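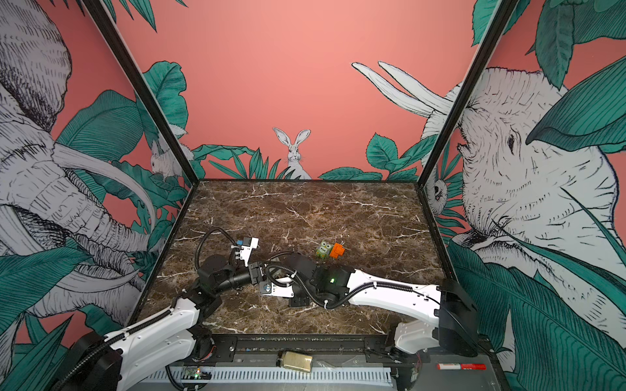
The two arms on the marble top, with the elephant panels behind them.

A visit to the shared workshop in Grindthorpe
23 Aug 2024

I took the early train to Grindthorpe and walked from the station, which was a mistake with a heavy bag. The workshop is behind the old Lamer dye works and there is no sign on the street. You must ring at the gate and wait.

The members call their build Atiren. It is a cell with two arms, built in the evenings over 7 months. They had shown me the drawings by mail, but the drawings did not include the jungle. I liked the hare most. The panels were chosen by vote, I was told, and the vote was close.

I had many questions about the front rail, as I am building a similar thing at home with only one arm. Both bases are bolted to the same black rail, and the wiring has a white slotted trough below it. My own cables hang in the air, so I made a note. On the arms the cable is in black corrugated tube, and on the right one it is held with small ties. The members told me to leave more slack at the elbow than seems necessary. They learned this after they broke 2 cables in one week.

The cost was also discussed. The rail, the brackets and the power supply came to 1,128 dollars, without the arms. I had planned 700 for mine and now I am less sure.

After tea we looked at the battery task, the one they practice for the open evening in October. The remote control lies with its back up and the cover off. One battery is already in its place, and the gripper holds another one upright between two black fingers. The space in the compartment is narrow, and the angle of the wrist matters more than I expected. According to their notebook they have made 70 attempts with this remote. They would not tell me the score.

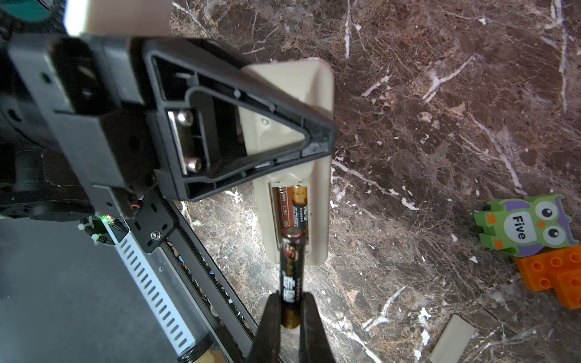

How to get there

Take the bus to Cheon Road and get off at the last stop. Bring your own cup. Visitors are welcome in the evening if they write first.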